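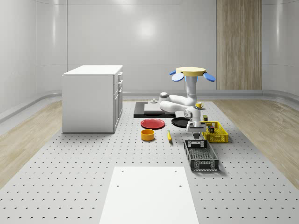
Scène de table, vue d'ensemble, rendu du simulateur

Liste : naltell-dev
Objet : Re: [naltell-dev] Estimation du lacet sur pièces carrées au-dessus d'un fond grillagé
Date : 13 juil. 2020

Bonjour,

Le mainteneur du paquet perception a écrit :

> J'ai relancé la branche de mai sur la scène de table de Drurnberg. Avec
> les assiettes et le bol, posés directement sur la plaque perforée, rien
> à signaler. Dès que la pièce est dans un panier, l'angle renvoyé saute
> d'une image à l'autre alors que la pièce ne bouge pas. Je soupçonne la
> segmentation, mais je n'ai pas eu le temps de regarder les masques. Est-ce
> que quelqu'un reproduit ? Et est-ce qu'on peut quand même figer la
> version pour Fellusbridge ?

Je reproduis, sur la même scène, avec la tête de la branche et la configuration par défaut. Le masque est en cause, mais pas tout seul.

Le premier problème est dans le détecteur de contours. Le fond du bac est un treillis en losanges, donc deux familles de droites obliques très contrastées. Le bloc, lui, est gris clair et presque uniforme sur le dessus. Quand on vote pour l'orientation dominante dans la fenêtre recadrée, les lattes apportent bien plus de votes que les quatre côtés du bloc. L'estimateur renvoie alors la direction des lattes, ou celle du bloc quand la fenêtre est assez serrée. D'où les sauts.

Le second problème est dans la symétrie. On replie l'angle modulo 90 degrés avant le filtre temporel, puis on fait une moyenne ordinaire. Une pièce proche de la limite de repli donne une moyenne qui n'a aucun sens. Il faut moyenner sur le cercle après multiplication par 4, et replier seulement à la fin. Ce bogue existe aussi sur fond uni, on ne l'avait pas vu parce que les cas de test sont tous loin de la limite.
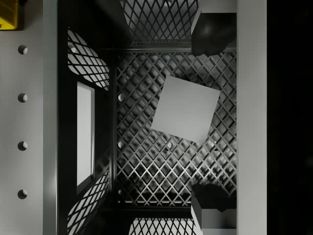
Pour l'approche, il faut regarder la position relative des doigts et de la pièce avant la fermeture. Avec un bloc tourné d'une vingtaine de degrés par rapport aux axes du bac, fermer sans corriger le lacet revient à toucher d'abord un coin. Le planificateur accepte cette prise, car il ne teste que la collision de la paume et des doigts ouverts avec les parois. Il ne regarde pas l'angle entre la normale de la face et l'axe de fermeture. J'ai ajouté un terme de coût pour ça, désactivé par défaut.

Ce que j'ai changé dans ma branche (cheema/lacet-grille) :

- ajustement d'un rectangle sur le masque de profondeur, seuillé 3 mm au-dessus du plan du fond, à la place du vote sur les contours ;
- moyenne circulaire dans le filtre temporel ;
- rejet de l'estimation si le masque touche le bord de la fenêtre ;
- paramètre grasp.face_align_weight, à 0 par défaut.

J'ai fait tourner 2000 tirages de pose avec le bloc seul dans le bac. L'ancienne version échouait au contrôle d'angle sur 37 tirages par lot de 50, la nouvelle sur 3. Les échecs restants sont tous des poses contre une paroi, où le doigt masque une partie du bloc dans la profondeur. Je n'ai pas de correctif pour ce cas. Reculer le poignet avant l'acquisition devrait suffire, mais cela touche à la machine d'états et je préfère un ticket séparé.

Attention si vous testez : le plan du fond est estimé une fois au chargement de la scène. Si vous déplacez le bac ensuite, il faut appeler reset_support_plane(), sinon le seuil est faux et le masque sort vide. Le message d'erreur dans ce cas parle d'une caméra non initialisée, c'est trompeur, je le corrigerai.

Pour la version de Fellusbridge, je proposerais de figer avec la moyenne circulaire seulement. C'est un correctif de quatre lignes, sans changement d'interface. Le masque de profondeur peut attendre la suivante, il n'a encore tourné qu'en simulation et le bruit du capteur réel sur un treillis risque d'être une autre histoire.

Je voudrais une relecture du fichier yaw_filter.cpp en priorité, surtout la remise à zéro de l'historique quand la piste est perdue.

-- 
naltell-dev, liste des développeurs
Archives et désinscription : voir la page de la liste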